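Jaleo Releases Simulated Tabletop Manipulation Set for Robot Learning

HAKVILLE, 24 May 2025 - Jaleo today released the first part of Grumley, a collection of simulated demonstrations for training robot arms to handle household objects. The release contains 1,000 episodes recorded across 50 room layouts, with 151 object models in use.

Each episode stores rendered camera views, joint positions, gripper state and a short written instruction. Episodes were produced by operators who steered the simulated arm with a handheld controller. Runs that ended in a dropped object or a collision with the furniture are kept and labeled as failures, so that users can include or exclude them in training.

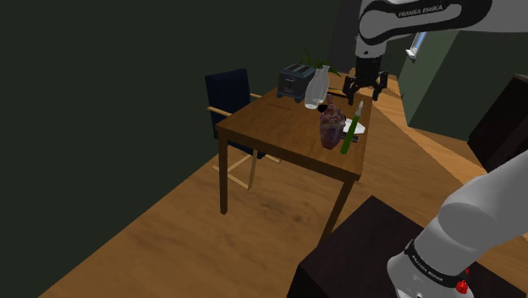 Layouts are drawn from a set of furnished interiors. Object placement, wall color, floor material and lighting are varied between episodes, and the random seed for each is stored with the data. Transparent and semi-transparent items, including bottles and jars, are included on purpose: depth readings on such items are a known weak point for models trained on opaque shapes alone.

The instructions cover 11 task types, among them picking, placing, sorting and moving one item clear of another. Jaleo began recording in March, after a trial phase in which the controller mapping was revised twice. Data from the trial phase is not part of the release.

Physics settings and scene files are supplied, and any episode can be replayed or rendered again from a different viewpoint. Format conversion scripts were written by Hunt, which also checked the labels.

Grumley is available on request to research groups and companies. A second part, with two-arm tasks, is in preparation.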